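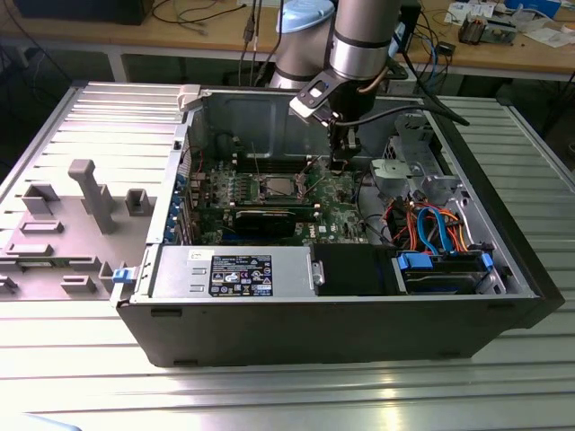 Kristýna Koubek
Workshop technician, Mororau

August 15, 2019

Back on the old Dell tower today. Side panel off and flat on the table, heatsink out, graphics card still in its slot -- I'll leave that for last. I do like these blue clips on the drive! The Urban towers we did in April had screws everywhere and it took me 50 minutes just to get one stripped (never again, please). Plan is to sort out the memory first, 2 GB sticks if Loltov still has any, then fresh paste and the heatsink back on.

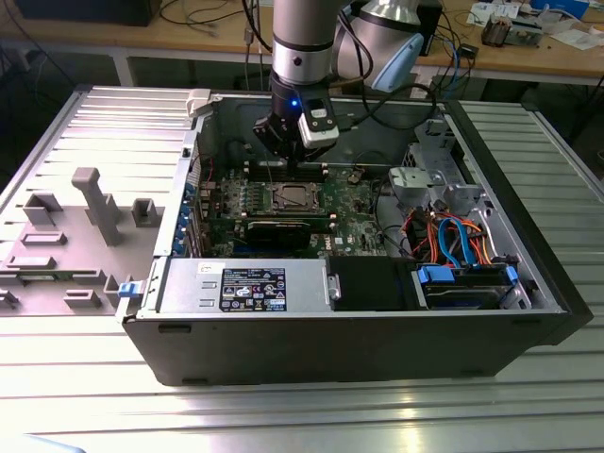

Can the memory go in before the heatsink is back on?

Either order is fine on this board, but I put the memory in first -- more room for my fingers. Just don't power it up until the heatsink is on.

Still need to order paste.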